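How to put a tablecloth on a round table (and whether you need one at all)

Last updated: January 2, 2025

I was against tablecloths for years and I'm still only half persuaded. Most of the advice about them seems to be written by people who want to sell you another one. You need a cloth for every season, apparently, and a runner to go over it, and a padded thing to go under it. You don't. One decent cloth, put on properly, will do a shared table for a long time, and if the top of your table is in good shape you could leave it bare and read something else.

Still with me? Then I assume you have a round table that people sit at for tea, post, laptops and arguments, and that it looks a bit sad. Ours did.

What you need

A cloth, a tape measure, an iron or a damp towel, and something to stop the cloth sliding. A plant if you like plants. A tray.

Measuring

Measure straight across the middle of the table, edge to edge. Do it twice in different directions, as plenty of "round" tables are slightly out. Then decide how much cloth you want hanging down. The guides I've read talk about drops that reach halfway to the floor. Fine for a wedding. At a table where people push chairs in and out all day, 15 cm is plenty, and anything longer ends up in someone's lap or under a chair leg.

So it's the width of the table plus twice the drop. Add another 2 cm each side if you're hemming it yourself.

Do you have to buy a round cloth for a round table? The shops say yes. I've used square ones and oblong ones and they were all right. A square cloth gives you four points hanging down, which some people can't stand. Tuck them or leave them. An oblong one is harder, because you get a long drop on two sides and hardly any on the others, so check the short side before you pay for it.

Choosing a pattern

I'll give plain white one sentence: don't. Every cup leaves a ring on it. Beige and peach hide tea far better, and a big print hides more than a small one does, whatever the magazines tell you about large patterns being "busy". Ours has a big white daisy on it with a yellowy orange middle, plus some curly lettering I've never bothered to read. I thought it was awful when it came out of the bag. I've got used to it.

If your cloth has a border or writing down one side, decide which way it faces before you put anything on top. Lettering that's upside down from the door will annoy you every morning. I usually run the border along the side people walk past.

Putting it on

1. Clear everything off. Everything, including the plant. Lifting one pot from side to side while you tug is how cloths get torn and soil gets everywhere.

2. Wipe the table and let it dry fully. Damp under a cloth goes musty.

3. Get the creases out. Ironing is the proper way. The other way is to lay the cloth on the table, go over it with a damp towel and leave it overnight. It takes out most of the folds. I'd love to say it takes out all of them, as people claim, but I've tried it on two cloths and both kept a line down the middle.

4. Fold the cloth in half, lay the fold across the centre of the table, then open it out. This is far easier than throwing it over like a bed sheet.

5. Walk round and look at the drop from a few steps away. Pull from underneath, gently, with flat hands.

6. Stop it slipping. Clips work but they catch on sleeves. Tatu Mwaipopo, who shares the room with me, swears by weights sewn into the hem. I've had those knock my knees and I'm not going back. A sheet of rubbery shelf liner under the middle is cheap and does more than either.

Putting things back

This is where I part company with the decorating pages, which want a "centrepiece" right in the middle. Put a tall plant in the centre of a round table and you spend every conversation leaning round it. Push it towards the back, against whichever side gets the least use. A square planter sits more steadily than a round pot, in my experience, and a dark one doesn't show splashes. Water it over the sink, or at least check that it isn't leaking before it goes back on the cloth.

Next to ours goes a wooden tray with the kitchen roll on it, on a stand. I had my doubts about the tray too, as it looked like one more thing to dust, but it keeps the bottom of the roll off any spills and you can lift the lot away in one go. Anything sticky should live on the tray. Small black gadgets are the real pest on a table like this, and they creep back however often you move them. I've given up and let them stay near the far edge.

Washing

Shake it outside, wash it cool, hang it by the long edge. I don't believe in stain sprays, though I'll admit I've only tried the one. Cold water straight away has done more for me than anything in a bottle.
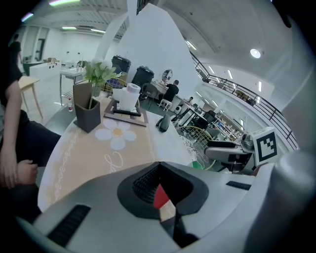
If the colours start to go after a few washes, turn the cloth inside out next time and dry it out of the sun. And keep the receipt for the first month, in case it shrinks.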